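The great desk clear-out, part two

Well, I finally did it! After months of shoving things sideways to make room for a cup of tea, I set myself a whole evening in August to sort out the desk, and I enjoyed it far more than I'd expected to.

My one rule this time was that everything small goes through a cardboard box first. I'm not allowed to decide where a thing lives while I'm still holding it - it goes in the box, the box gets a second look, and only then does it earn a drawer. I tried those lovely divided trays from Brukel last year and they just gave me more little compartments to lose things in. A plain box with the flaps up is so much better, because you can see the lot at once.

The box had a leaflet, a blue card, a little clear plastic bag and a dark blue lanyard in it by the time I got to the fish. Oh, the fish! Orange all over, with a turquoise stripe along its back and a wonderful stripy tail. I love it to bits and it does absolutely nothing. It came from the toy stall at Devberg market, where it cost me 2 pounds, and it has lived under various piles of post ever since.

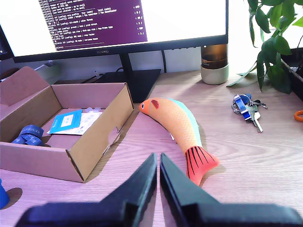

Devberg Attic left a comment on part one saying that toys should never go in the sorting box at all, as they only get buried again, and that a desk ought to have one silly thing on show at all times. I've thought about this a lot and I'm completely won over. The fish stays out!

Keys are my next puzzle. I want a hook by the door (Mestari do a nice plain one) but I know perfectly well that I'd still carry them through and drop them on the desk. Maybe a dish? I've seen a small green one in the Amaral shop that would do nicely.

Still to do: the cable drawer, which must have roughly 101 things in it, and the shelf of old notebooks. I'm saving those for a rainy afternoon with the radio on.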